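Home | Papers | Code | Data | People

4. Runtime and Planning

4.1 One clock for two arms

Everything in Nustari hangs off a single clock. Earlier versions of our runtime gave each arm its own control thread and let the two exchange messages when they needed to agree on something. That design was easy to write and miserable to debug. A handoff would go wrong, we would open the logs, and the left arm's account of events would disagree with the right arm's by a few control periods. We spent most of January chasing one such fault before Sinan Ekinci proposed throwing the threads away.

In the current version a single loop runs at 200 Hz. On every tick it reads the joint state of both arms, evaluates one joint-space command for the pair, and writes that command out. The perception process runs separately and never blocks the loop. When it has a new estimate of the objects on the table, it places a snapshot in shared memory with the tick number at which the camera exposure began, and the planner picks it up when it is ready. A late snapshot is still useful under this scheme, since the planner knows exactly how old it is and can roll the arm positions back to match.

We were surprised by how much this simplified the rest of the code. Replaying a failed run used to take an afternoon of aligning files. Now the replay tool steps through ticks, and a run fails in replay at the same tick where it failed on the cell. We think this is the most useful thing in the paper, and it's also the least glamorous.

4.2 The workcell model

The planner needs to know what it can hit. We model the tabletop, the three walls, and the aluminum framing as fixed boxes, padded by a small margin. The wire baskets gave us more trouble. Our first model treated each one as a solid block, which is safe but makes it impossible to plan a placement into it. Benedita Lobo replaced the blocks with thin slabs for the outer faces and for every divider, leaving the openings free. The long basket on the back wall then becomes five separate target volumes, each with its own approach direction from above. The small one on the left wall is handled the same way.

Soft objects are kept out of the collision model entirely. A glove can be brushed by a link without harm, and including it made the planner so timid that it would refuse perfectly good grasps. Gloves enter as grasp targets only, each with a height map and a mask. 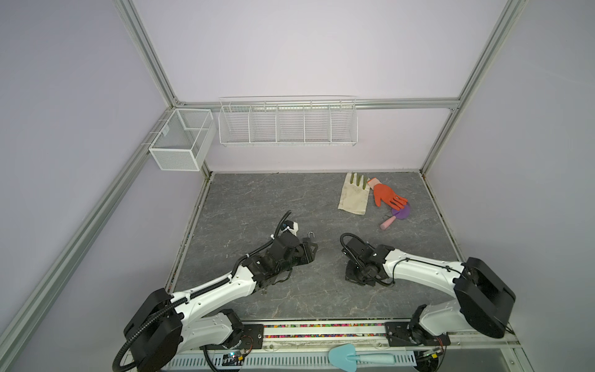 Figure 4. Two-arm cell with a beige cloth glove, an orange rubber glove, and a purple round brush on the right side of the table. The long basket on the back wall supplies the five target volumes of Section 4.2.

4.3 Choosing an arm

Given a target object and a target volume, the planner must decide which arm picks, which arm places, and whether a handoff is needed at all. We enumerate the options, sample grasps for each, and score every candidate by estimated path time plus a penalty for closeness to joint limits. Up to 150 grasps are sampled per object. Most are discarded cheaply by a reachability table computed offline, so the full inverse kinematics solver sees only the survivors.

Objects lying far to one side are where this gets fun. Consider the brush in Figure 4, whose handle angles toward the grippers. The right arm is the natural choice for the pick, and the handle is the natural place to grasp. If the goal is the small basket on the left wall, the planner compares a long reach by the right arm with a handoff over the open middle of the table. With the scoring above it prefers the handoff, and we were delighted to see it do so without a single hand-written rule about sides.

Handoffs themselves are planned as one trajectory in the combined joint space. Filipa Amaral's formulation adds a constraint that both grippers hold the object for 19 ticks before the giving gripper opens. We arrived at that value by trial and error on the Marinho test set, and shorter overlaps caused dropped brushes. We make no claim that it carries over to other grippers.

4.4 Segmenting neighbors that touch

Perception failures are dominated by objects that lie against each other. Two gloves side by side were often returned as one mask by our first segmenter, and the planner would then dutifully aim for the seam between them. Rodrigo Bragança retrained the mask head on 1841 labeled frames chosen for contact between objects. Color helps a great deal when neighbors differ in hue; two gloves of the same color remain hard, and we return to them in Section 6.

Thin items are the other weak spot. Wire loops and cables show up in depth as noise or vanish altogether, so we rely on the color image for them and mark their height as unknown. The planner treats unknown height conservatively and approaches from directly above.

Contact: Duarte Rebelo, Prekitz Lab, Porthorpe | © 2021 The authors | Back to top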